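Darnesora Automation Program
Progress report to Lappalainen, July
Two-arm cloth handling cell

Work this period was limited to setup and upkeep of the cell. The gripper on the left arm was removed, cleaned and refitted by Efren Estrella, and its finger alignment was checked against the Vemow setup sheet. Both wrist connectors were reseated. The mounting screws on each gripper base were retightened after 30 hours of running.

The cell has completed 347 grasp cycles since the last report, with 4 stops. Two were traced to a worn cable on the right arm — replaced the same afternoon — and the other two remain under review by Babatunde Ogunleye.

The gray table covering has been kept, as the earlier surface allowed thin fabric to slide. Trials with the red cloth continue at reduced speed until the review is closed. Spare fingers have been ordered from Zastell, and no change to the approved budget is requested.

The next report will cover calibration of the wrist camera and the revised maintenance schedule, both assigned to Đức Mạch. 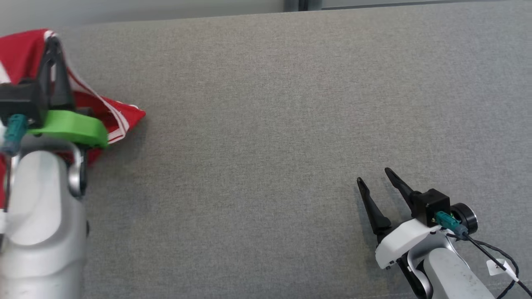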